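Home Blog Projects About me Contact

22/11/2020

I wanted to write about the roof in Melinska already in August, but the work took all my evenings. Now it is raining and I have time.

The client has a small bus shelter for the school, and the old roof was too heavy for its four columns. We had to cover 40 square meters with something light. Gunther Lenz made the first calculation, and he was strict with me, which I needed. He asked why I drew the columns so thin when the snow load there is not small. I had no good answer, so I drew them again – nine times in total. 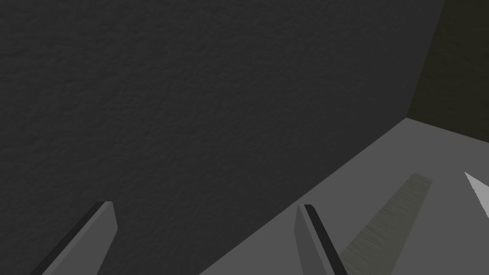

Dark rough surface against smooth gray, computer rendering

The biggest discussion was about water. I wanted a roof with almost no slope, because it looks calm from the street. Štěpánka Kuruc showed me a similar roof in Urnik where leaves had closed the drain in the first winter. After this visit I gave up my flat roof and we chose a slope to the back side, with an open gutter.

The steel alone came to 2483 euros, more than I had promised to the client. She accepted it, but I still feel bad about my first estimate. Next time I will ask two workshops before I say any number.

In spring I want to go back and look at the joints. Kristýna Procházka will lend me her long ladder.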